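December, evening

In at eight, Clungate road clear for once. The arm at the second bench had thrown the same fault overnight, the one where the gripper reports closed before it has got anywhere near closed. Ivan had left a note on the keyboard saying he'd restarted it twice and gone home. I don't blame him, I would have done the same.

I started with the cable. It runs down the outside of the forearm and through the clip by the wrist, and the clip has been chewing it since the summer. There was a flat spot in the sleeve the length of my thumbnail. The wires inside looked all right but I swapped the whole lead anyway. We have two spares left from the Ornent order, so I wrote that on the board for Nadiia to see.

Then the fingers. The left one had worked a bit loose at the root. You could rock it with one hand, and the bolt turned nearly half a turn before it bit. I took both fingers off, wiped the mounting faces, put a drop of threadlock on each bolt and did them up evenly, a little on one side and then a little on the other. Ivan does them one at a time and I'm fairly sure that is how the left one ends up sitting crooked. I shall say something, but nicely. While they were off I looked between the ribs for splits, bending each finger over my knuckle under the lamp. No splits. A lot of fluff.

Tea. Nadiia came through with the Lysenko paperwork and wanted to know if the bench would be running by the afternoon. I said probably. She wrote down yes.

The next bit took the longest. With the fingers back on, the open position has to be taught again, and the old number in the settings was 301. I drove it out slowly with the pendant until the motor note changed, backed off, and got 303. Did it again and got 303 again. I saved that and wrote it inside the cabinet door under the other ones. There is a whole column of numbers on that door now, in four people's handwriting, and Nadiia's sevens look like ones.

After that the wrist camera. It had been nudged when the cable came off, so I cleaned the lens with the proper cloth, pushed the bracket back against its stop and tightened the two small screws. Then I wiped the bench down, opened the fingers and put the two plastic cups at the back by the wall, the grey one on the left and the yellow-green one next to it, so I had something to line up on.

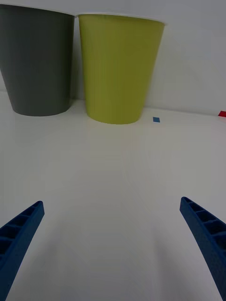 I wanted the fingertips about level with each other and the gap sitting under the cup I was going to go for. The right tip still comes out a touch higher than the left. It isn't much, and I decided to leave it alone until I'd seen a proper run, as I have chased that sort of thing for a whole day before and made it worse.

Lunch at my desk. Ivan rang at one to ask about the fault and I told him about the bolt. He said he had thought it sounded loose last week – I asked him to write that sort of thing down.

In the afternoon I ran 21 cycles at slow speed with my hand near the stop button. It dropped 5 of them, all early on, before I remembered the grip force was still at the Rilura setting from the last job. I put it back to ours and the rest went through. No false closed signal in any of it, but the fault only ever came up at night after hours of running, so I can't call it cured. I've left it going with the log switched on.

To do tomorrow: read the log first, before touching anything. File down the edge of that clip or find a softer one. Order threadlock, the tube is nearly flat. Ask Nadiia for a new marker for the cabinet door.

Home by six. Soup.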